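Tevley open day, two-arm sorting cell: anyone else go?

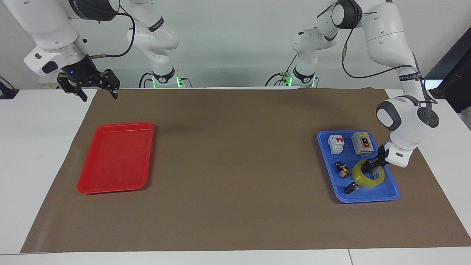
Left arm with its fingers in the tape roll, blue tray. Red tray is the target.

dkremer
Went on May 5, 2018. Demo was tray-to-tray transfer with mixed parts: breaker, switch box, two small black components, roll of packing tape. Glória Falcão ran the session and took questions after each run. Quoted figure was 44 seconds per part, which is slow, but the parts weren't fixtured.

valve_and_seat
44 seconds with one arm doing the work. What was the right one for? It's parked open over the far edge of the mat in your shot.

dkremer
It takes over for parts on the red side. She said handoff between arms is supported but they weren't showing it.

mhollis
So half the hardware was idle. I'd have brought one arm and a longer reach. Vodavitz does this with a single six-axis and a suction cup.

valve_and_seat
Suction on a tape roll lying flat? You have a ring to seal on, with a hole in the middle. Grabbing from the inside with two fingers is the right call.

mhollis
Small cup on the ring face. We run 30 mm cups on worse. I agree it won't do the switch box, too many buttons.

pcb_orlan
I was in the afternoon group. Two things not mentioned above:
1. The paper mat is there to kill glare off the white table. They lost detections without it in February.
2. Grip force is set per part, not measured. Tudor Crăciun confirmed this when I asked.

dkremer
Didn't know about 2. That changes my opinion of the inside grasp. Opening force on a cardboard core is one thing, on a thin plastic core I'd want feedback.

mhollis
Same. Did anyone get a success rate?

pcb_orlan
They claimed 100 picks without a drop on the breaker. No number for the tape. I asked twice.

valve_and_seat
100 on the easiest part in the tray. OK.

dkremer
Slides are supposed to go out to everyone who signed in. I'll post the gripper page when I have it.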